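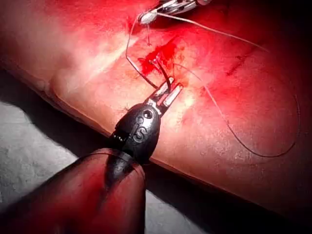
How do you teach a robot to tie off a stitch if you can't write the motion down as a set of rules?

You do the motion yourself, over and over, with your own hands on the controls, and you save everything the arms did so that a learning program can copy it later.

That is the short version of our project, and the rest of this report is the long one. My name is Violeta Retamal, and I worked on it with my lab partner Teun Vandenberghe for the robotics project course, under the supervision of Celeste Domínguez. Oriana Vergara taught us to suture, which turned out to be a much bigger part of the job than either of us had planned for when we signed up!

Where we started

Our first idea was to script the whole thing. Teun likes scripts, and he had written a very nice one for a pick and place exercise the term before, so we figured a stitch would be a longer version of the same thing. You grab the thread, you pull it through, you wrap it, you pull again. By the second week we had given up on that. Thread does not stay where you put it. It curls, it slides, it lies across the tissue in a big lazy loop one time and bunches up beside the wound the next, and every rule we wrote needed another rule to patch it. Celeste let us struggle for a while (kindly, I should say) and then asked whether we had thought about just showing the robot what we wanted.

So we switched to teleoperation. One person sits at the console with a handle in each hand, and the instruments on the robot side follow. We called our recording program Jodia, and it stores the joint positions, how far the jaws are open, and the video, all stamped with the same clock. Getting those clocks to agree took most of November and I would not wish it on anyone. For a while the video ran behind the jaws, so in the recordings the jaws closed before you could see them close, and a learner trained on that would have been taught something very odd.

Learning to do it ourselves

You can't demonstrate what you can't do. I had never held a needle driver in my life, and Teun had once sewn a button on a coat. Oriana started us off with hand instruments on a practice pad before she would let us near the console, and she was right to, even though we complained. She showed us how to take the thread close to the tips of the jaws, how to pull in line with the wound so the edges don't tear, and how to keep the long end off to one side where it won't get caught up in the next pass.

Moving to the console was like starting over. There is no feeling in the handles on our setup, so you can't tell through your fingers how hard you are pulling. You have to learn to read it with your eyes -- how straight the thread has gone, whether the tissue is starting to lift. I snapped a lot of suture. Teun snapped less but was slower, and we argued in a friendly way over which was the better fault to have.

What counts as a good demonstration

This was the question we spent the most time on, and I think it is the most useful part of the report for whoever takes the project over. At first we kept only our cleanest runs. They looked lovely when we played them back, and Celeste pointed out that a robot trained only on those would never have seen a missed grab, and would have no notion of how to get out of one. After that we began keeping runs where we dropped the thread and went back for it, provided the recovery was calm and the stitch got finished. We threw out the runs with a lot of dithering in them, where one of us was just hovering and thinking. The learner can't tell thinking from moving, so it copies the hovering too.

We also found that the two of us did not suture alike. I come at the thread from below and Teun likes to come in from the side, and both are fine, but mixing them without any label gave us a policy that started one way and wandered off into the other. Mirta Cisternas, who was working at the next bench, suggested tagging each run with the operator's name. It took Teun one evening to add, and the approach motion got much steadier afterward.

The views from the wrist camera mattered more to us than we expected. When the jaws are nearly at the wound, the overhead view is mostly instrument, while the wrist view still shows the tips and the thread between them. I got into the habit of checking the wrist video first whenever I was deciding whether to keep a run.

How far we got

The trained policy can pick up a loose thread end and draw it through on the left side fairly dependably. Wrapping for the knot is still shaky, and passing the needle from one instrument to the other we ended up leaving to the human operator. I would have loved to report a full stitch from start to finish, but we ran out of term before we ran out of ideas.

If I had it to do again I would start recording much sooner, even badly, and look at the recordings every day. We saved our early ones up to review on Monday and lost whole sessions to a loose cable that way. Teun would like me to add that the labels should go in from the first run -- he had to go back and tag all the old ones by hand, and he has asked that next year's students be spared it.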